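**1/**
I promised in August to write down what we learned from comparing grippers for the two-arm gear task. I am slow with writing, sorry. It is a long thread. Most of it is about fingers, controllers and where you put the camera, and near the end there is some simulation.

**2/**
The task first. The parts belong to a small planetary gear set: a big disc, a smaller plate, little gears, a three-armed carrier. All of it is 3D-printed in white plastic. Two arms, one on each side of the table. The parts start loose on the tabletop and the arms must put them together.

**3/**
We compared two grippers. The first is the parallel gripper from Filtine, the one with long pointed fingers. The second is the Śliwiński, with short wide pads. Both have two fingers and both fit our wrist flange with the same adapter plate, so the swap is four screws and one cable.

**4/**
Both arms are from Guvum, and the controller is the Jendora box. I will say more on Jendora below, because half of my trouble in this project was there and I blamed the fingers for a long time.

**5/**
The numbers, for people who want only numbers. We ran 496 attempts in total, split evenly between the two grippers. One attempt = pick up one part and place it where it belongs. An attempt fails if the part is dropped, if it is placed crooked, or if the arm stops itself.

**6/**
The pointed fingers succeeded in 82 percent of their attempts. The wide pads had a lower score, but please do not stop reading here and buy the pointed ones. The total hides a big difference between the parts.

**7/**
Small gears: the pointed fingers are much better. A small gear lies flat on the table and you need to get under or beside the teeth with very little space. The wide pads touch the table before they are low enough. We could improve this by tilting the wrist, but then the gear comes up tilted too, and you must correct it in the air.

**8/**
Big disc: the wide pads win clearly. The disc is held by the rim, and with pointed fingers you have a contact so small that the disc turns around it like a door on a hinge. It does not fall. It only hangs down, and then you can not place it flat.

**9/**
Marin Todorova suggested to put a thin strip of rubber on the pointed fingers. We tried it. The disc turned less, but now the small gears stuck to the rubber and did not come off when the fingers opened. We took the rubber away after one afternoon.

**10/**
The carrier was strange. I expected it to be the hardest part because of the three arms, and both grippers were fine with it. You have three places to hold it and one of them is nearly always in a good direction. My worry was for nothing.

**11/**
Now the controller. In the first week the wide pads looked terrible. They closed, the part jumped, and the arm stopped with a force error. I wrote in my notes "pads too hard" and I even ordered softer ones.

**12/**
The pads were not too hard. Jendora has a default closing speed which is set once per controller and not per gripper. Our value came from the pointed fingers. The Śliwiński has a shorter stroke, so with the same setting it arrives at the part when it is still fast. I lowered the speed and the jumping stopped.

**13/**
We threw away all attempts from before this change and started from zero, for both grippers. It hurt, but mixing them would be worse. The 496 are only from after.

**14/**
A second thing about Jendora: the force limit is filtered, and the filter adds a delay. With the delay at its default, the arm stops 300 ms after the contact. For a soft object maybe this is okay. For a gear against a table it is a very long time, and you hear it.

**15/**
You can shorten the filter in the advanced page, but then you get false stops when the arm accelerates. We ended with a short filter near the table and the default one everywhere else. It needs two profiles and a switch between them in the program. Not elegant. It works.

**16/**
Cameras. We used one fixed camera which looks over the table, and one on each wrist. For the big disc the fixed camera is enough. For the small gears you want the wrist camera, but the pointed fingers cover less of its view than the wide pads do. So a part of the advantage of the pointed fingers is maybe a camera advantage and has nothing to do with holding.

**17/**
I tried to separate these two effects and could not do it well. Piyumi Bhattacharjee moved the wrist camera a little outward for the wide pads, and the score on small gears went up, but the calibration also changed on the same day. If you repeat our test, please change only one of them.

**18/**
White parts are also not kind to a camera. A white gear on top of a white plate has nearly no edge in the image, only a bit of shadow. Our detector found the gear and the plate as one object again and again. A lamp from a low angle helped more than any change in the software.

**19/**
For this reason I wanted the same difficulty in the simulation. Many simulated scenes give every part its own bright color, and then the policy learns the colors. I left everything white and the table gray, and I let some parts touch each other at the start.

**20/**
Our simulated table, with pointed fingers on the left arm and a flat pad on the right:
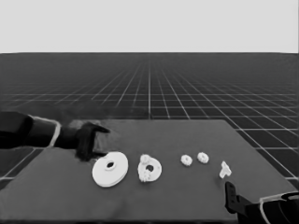

*Big disc near the left gripper, three-armed carrier just above the right one. Two small toothed pieces are at the left side of the smaller plate.*

**21/**
The plate in the middle is the start position I like most for testing. The two toothed pieces at its left side nearly disappear in it. If a method can find these, I trust it more than a method which was tested only with free gears like the pair farther to the right.

**22/**
The different fingers on the two arms are what we want to try next on the real table too. The disc goes to wide pads, the gears go to pointed fingers, and the arms pass a part between them when it lies on the wrong side. I was against it at first, because two types of spare parts and two calibrations is more work. The results per part convinced me.

**23/**
What the simulation does badly for us: the hanging disc from post 8. In the simulator the contact of a pointed finger is too good, and the disc stays flat in the grip. We lowered the friction until it started to turn, but with this value the gears slip out. So now friction is set per part. I do not like it. If somebody has a better contact model for thin fingers on a rim, please write me.

**24/**
What it does well: reaching. Before we mounted the second arm we checked in the simulator if both grippers can come to the middle of the table without the forearms meeting. With our first mounting position they could not. We moved one base by a hand width, and this saved us from drilling the frame two times.

**25/**
Some small practical notes which did not fit anywhere else:

- Check the finger screws of the Filtine every morning. Ours became loose, and the error looks exactly like a bad calibration.
- Clean the wide pads with alcohol. Dust from the printed parts makes them slippery.
- Route the gripper cable on the outside of the wrist. On the inside it pulls when the wrist turns far.
- Save the Jendora profile with the gripper name in the file name.

**26/**
Which one would I buy if I could have only one? For this task the pointed fingers, with slow wrist movement when they hold the disc. If your parts are bigger than a coffee cup, the wide pads. With a budget for two arms I would buy one of each.

**27/**
Thank you to Marin and Piyumi, who did half of the attempts, including a full Sunday when the air conditioning was off. The table with the results per part needs some cleaning before I can share it. I will add the link under this post when it is ready.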